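4.2 Aufräumen als Prüfaufgabe

Die Frage, ob Greifsysteme der unteren Preisklasse Tätigkeiten in Haushalt und Werkstatt übernehmen können, wird in der Literatur meist anhand ganzer Abläufe behandelt: Tisch abräumen, Wäsche falten, Schrauben sortieren. Wir beschränken uns auf einen Teilschritt, der in fast allen diesen Abläufen vorkommt. Ein kleiner Gegenstand liegt frei auf einer Fläche und soll aufgenommen und in einen Behälter abgelegt werden. Die Versuche fanden im Juli am Standort Zirkside statt; die Steuerung lief unter Zitgate in der damals aktuellen Fassung.

Jede der beiden Regelungsvarianten durchlief 125 Versuche. Ein Versuch galt als abgebrochen, wenn der Gegenstand nach 60 Sekunden nicht abgelegt war. Eingriffe von Hand waren nur zwischen den Versuchen erlaubt. Die Startlage des Gegenstands wurde nach dem von Mangundap und Delić vorgeschlagenen Raster gewechselt, die Beleuchtung blieb gleich.
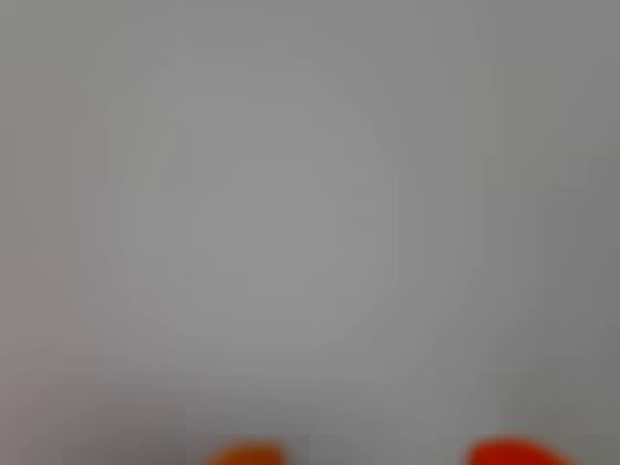
Abbildung 3: Orangefarbene und rotorange Fingerspitze des Greifers vor grauer Fläche, ohne Gegenstand zwischen den Fingern.

Die meisten Abbrüche entfielen in beiden Varianten auf die Phase vor dem Schließen der Finger. War der Gegenstand einmal gefasst, wurde er in der Regel auch abgelegt. Für die Bewertung der Alltagstauglichkeit ist das von Bedeutung, denn die mechanische Seite des Greifens wird oft als eigentliches Hindernis genannt. Unsere Daten stützen diese Annahme für kleine, feste Körper nicht. Schwierigkeiten bereitete die Annäherung, vor allem die Abschätzung des Abstands zur Unterlage auf den letzten Zentimetern. Variante B, die den Arm vor dem Absenken kurz anhält und die Lage neu bestimmt, brach seltener ab, brauchte aber länger. Auf eine Gewichtung beider Größen haben wir verzichtet, weil sie vom Einsatzort abhängt. In einer Küche fällt eine längere Dauer weniger ins Gewicht als an einem Packtisch.

Eine glatte, helle Unterlage ohne Muster bietet der Lagebestimmung wenig Anhaltspunkte. Hinzu kommt der Schatten, den Arm und Greifer auf die Fläche werfen. Abbildung 4 gibt eine solche Anordnung wieder, mit einem blauen Klötzchen und einem dunklen Kasten auf dem Tisch.

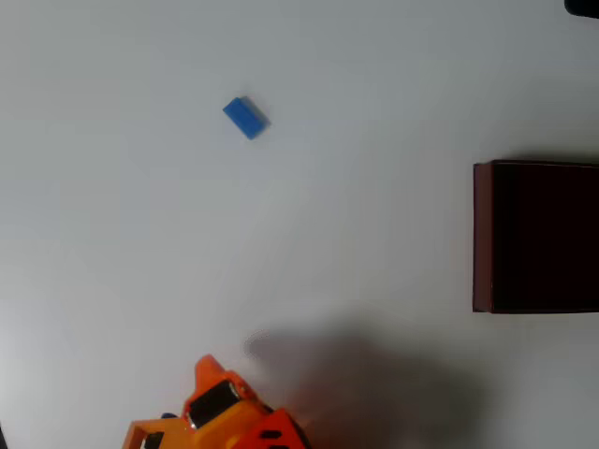
Covadonga Cabello wandte in der Diskussion des Vorabdrucks ein, ein frei liegender Klotz sage wenig über den Haushalt aus. Dort lägen die Dinge übereinander, seien weich oder nass, und wer fünf Minuten auf einen weggeräumten Löffel warten müsse, räume ihn selbst weg. Sie schlug vor, die Versuche mit verdeckten Gegenständen zu wiederholen und die Zeit für das Zurücksetzen mitzurechnen.

Der zweite Vorschlag wurde übernommen und ist in Abschnitt 4.3 berücksichtigt. Der erste setzt eine andere Bahnplanung voraus und bleibt einer späteren Arbeit vorbehalten. Für die hier untersuchte Aufgabe halten wir fest, dass ein unbeaufsichtigter Betrieb mit keiner der beiden Varianten vertretbar ist. Unter Aufsicht und bei bekannter Unterlage kann Variante B einfache Ablagearbeiten übernehmen, sofern die Taktzeit keine Rolle spielt.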